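Open afternoon at the Domska test store
Members' newsletter, Aug 4, 2026

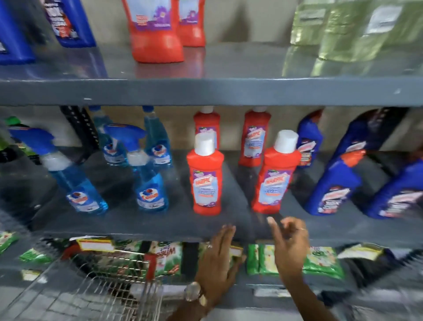
Our visit to Domska filled up quickly, and several members who missed a place asked for a proper write-up. The company works on robots that restock and tidy store shelves. It has its offices upstairs in a former furniture showroom on Bisar Road, and the ground floor is set out as a small supermarket. We had been trying to arrange the trip since April.

The afternoon began in the break room with coffee and a short talk. The speaker, one of the engineers, kept the slides to a minimum and spent most of the time on what makes a store shelf hard for a machine. A warehouse bin is the same size every time. A store shelf has another shelf over it, posts behind it, price tags hanging off the front, and shoppers who put things back in the wrong place. The household cleaners give the most trouble. Two bottles from the same maker can have nearly the same label and a different cap, and a trigger sprayer can catch on its neighbor when it is pulled forward.

Before any of that goes to a robot, people do the job by hand. Domska calls these sessions shelf runs. A worker stands at the shelf and carries out one task at a normal pace, such as bringing the back row forward or moving a bottle that is in the wrong group. The view from head height is recorded, and someone goes through it afterward and marks where each action starts and stops. Workers are told to keep their own habits. One person picks up a bottle by the neck, the next takes it around the middle, and the company wants both.

The household aisle is where the cleaning products are, on dark gray metal shelving with a wire shopping cart standing next to it. Red Harpic bottles take up the center of the middle shelf, with clear bottles of blue liquid and spray heads on one side and dark blue bottles on the other. Bottles stand two rows deep there, and the engineer said the second row is where most of the mistakes happen. The system finds the front bottle without trouble. It then has to decide whether the bit of red showing behind a cap is another bottle or part of the same one.

The clear bottles came up several times. Light passes through the plastic, and the depth reading can land on the wall behind. Domska's current answer is to look for the spray head first and work down from there. It does well with trigger bottles and poorly with clear bottles that have a plain cap. A member asked if colored stickers would solve it. They would, we were told, but a store will not put stickers on its stock to suit a robot.

We then moved to the far end of the floor to see the machine itself. Its name is Brudora. It has a wheeled base, a lifting column and two arms, and it stands a little shorter than most of us. The base stays locked while the arms are moving. We watched from behind a tape line, and a staff member kept a hand on the stop button the whole time.

The first task was to bring five bottles forward from the back of a shelf and line them up with the edge. Brudora did four of them cleanly. It stopped before the fifth, backed its arm out, tried again from a lower angle and got it. The whole thing took long enough for people to start chatting. A store clerk would have finished in seconds, and the staff said so before any of us could.

The second task was sorting. Three items had been placed in the wrong group, and the robot had to move them to a holding tray. It moved two. The third was a narrow packet lying flat, and the gripper closed on it and slid off. After two attempts the robot gave up and sent a message to the operator's screen, as it is set up to do. Several of us found this the most useful part of the day. It is easy to find a video of a robot doing something right, and much harder to see what one does after it fails.

The third task was canceled. One of the wrist joints was giving a temperature warning, and they did not want to push it. We had extra time for questions as a result, and there were plenty.

How many shelf runs have they collected? The count on the wall screen that day was 977, and the target for the end of the year is 2000. The first 500 were done with too little variety, mostly full and tidy shelves, and have been of limited use. The newer ones include gaps, leaning bottles, torn tags and packets lying upside down.

Who does the runs? Part-time staff, mostly people who have worked in retail. They are paid by the hour and not by the number of runs, and the company believes this keeps them from rushing. Rings and watches stay on. Store workers wear them, so the recordings should have them too.

What happens to the recordings? They are kept on site. Faces are not supposed to appear in them, and any run that picks up a face by accident is deleted. A member with a background in privacy work asked how that is checked. The reply was that every run is watched from start to finish by one person before it is used. She asked if they would consider a second check and was told it had been discussed.

Will it take jobs away? The answer was longer than most. Domska has one trial customer, Zacharopoulos, a family-owned group of grocery stores. The plan there is to run Brudora at night to straighten shelves, with people still doing the unloading and the restocking. The engineer did not claim it would stay that way. Opinions in our group were split, and the subject kept going in the parking lot.

What does it cost? They would not give a price. The machine we saw is one of a small number built by hand, and they said any figure would be misleading.

At the end, anyone who wanted to could try a shelf run. Most of us did. You are given one instruction on a card, you stand on a mark on the floor, and you start when you hear a tone. My card told me to turn every label in a row to face the front. It sounds easy, but I knocked over a bottle almost at once and reached past the edge of the shelf above without looking, so I got a good rap on the knuckles. I was told to carry on and finish, because runs with a mistake in them are kept as well. The mistake gets its own mark in the notes.

A couple of practical points for anyone who goes next time. The floor is concrete and there are only a few chairs, so wear comfortable shoes. The break room is up one flight of stairs, and the elevator was out of service on the day. Anyone who cannot manage stairs should let us know when booking and we will ask for the talk to be given on the ground floor. Photographs are allowed in the store area but not at the workbenches. The bus stops right outside, and there is free parking behind the building - use the second entrance, as the first leads to the loading dock.

Domska has offered us another date in the fall, with a smaller group and more time at the machine. They hope to have the wrist joint replaced by then and to show the third task, in which Brudora takes items from a cart and puts them on the shelf. Places will go first to members who were on the waiting list this time. To be added, reply to this newsletter with your name and a daytime phone number. The sign-up sheet will also be on the table at our next regular meeting.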